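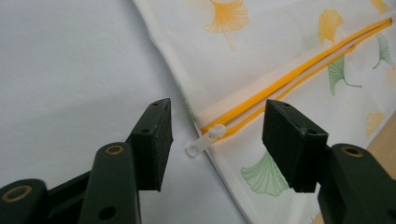

Workshop Tips: Mesh Bags, Zippers and the Hand Gripper

Collected by the Nurkmont student robotics club for members on the household tasks project. Maintained by Aishwarya Poduval. Additions go in the notebook next to the label printer.

Laying out the bag

A mesh laundry bag does not hold a shape by itself. Put it on a plain white surface and smooth it from the middle outward before each recording. White mesh on bare wood gives better contrast for the fabric, but the grain shows through and confuses the edge finder, so the project uses white throughout and relies on the printed leaves and the colored zipper.

Turn the bag so the zipper runs at a diagonal to the operator. With the zipper parallel to the table edge, the wrist has to bend sideways for the whole pull, and the pull shortens as the wrist tires. Vary the angle between recordings. Write the angle down only if it is outside the usual range.

Leave one soft fold in the bag. A perfectly flat bag is too easy and does not match the bags in anyone's laundry.

Finding the pull tab

The tab must lie flat and point away from the closed part of the zipper. If it stands up, press it down with a fingertip, then remove the hand completely before starting.

White tabs on white mesh are hard to pick out in a dim room. Switch on both bench lamps and aim them at the wall. Direct light washes out the print on the side nearest the lamp.

Approaching

1. Open the jaws fully before moving in.
2. Bring the pads down on either side of the tab, one pad to the left and one to the right. Pads held above the tab tend to push it into the mesh.
3. Stop when the lower edges of the pads are just clear of the fabric.
4. Close slowly. If mesh gathers between the pads, open, lift, and start the approach again.
5. Pull along the line of the teeth. Pulling upward jams the slider.

Yabsira Admasu recommends pausing for one breath between steps 3 and 4. The pause is easy to trim later, and recordings without it are difficult to split into approach and grasp.

Holding the far end

The zipper will not travel if the bag travels with it. The options tried so far:

Double-sided tape under the bag. Holds well, leaves residue, and has to be replaced after 12 pulls.

A folded damp washcloth under the far corner. Good enough for closing, too weak for opening a stiff zipper.

A second operator with a second gripper. This is the method for the Plurthorpe competition, where hands may not touch the item after the start signal. Practice it early. The two operators should agree on who moves first.

Care of the gripper

Check the screws in the jaw pads at the start of every session. A loose screw lets the pad rotate slightly, and the grip then closes on a corner of the tab. Tighten by hand with the short driver until snug. The plastic strips easily.

Inspect the brass-colored eyelets at the pivots. They should sit flush in the arm. An eyelet that has lifted will catch fine mesh and pull a thread. Press it back with the flat of a spoon, and if it lifts again, put the gripper on the repair shelf with a note.

Wipe the pad faces with a dry cloth. Do not use oil anywhere on the linkage. Kirsty MacKinnon tested a light machine oil on one pivot in September, and it reached the fabric within the hour. The stain is still in the bag. For a squeaking pivot, use pencil graphite and brush off the excess.

Worn edges on the pads are acceptable. Worn faces are not. Hold the pads together against a window, and replace them if light shows through the middle.

Stiff zippers

Rub a plain white candle along both rows of teeth, run the slider up and down five times, and brush away the crumbs with a dry toothbrush. Works at home on jackets and pencil cases as well. Keep wax off the tab itself, or the pads will slip.

Recording log

File names follow the Krishnan sheet pinned over the bench. The current count for the zipper task is 174 usable recordings: 37 from Úna Ó Néill and the rest split among the other operators. The target for each operator is 40. Failed grasps are kept in a separate folder and do not count toward the target.

Mark a recording unusable if a hand enters during the pull, if the bag slides off the white surface, or if the lamp timer cuts out. A slow recording is usable.

Storing the bags

Close the zipper, fold the bag in thirds, and put it in the drawer marked SEMIK. Do not stack grippers on top of the bags. The creases take a long time to come out, and an iron melts the mesh. A crease that must come out the same day can be steamed over a kettle from a hand's width away, with the bag held by kitchen tongs.

Questions about the competition rules go to Thenmozhi Joseph, who has the printed copy.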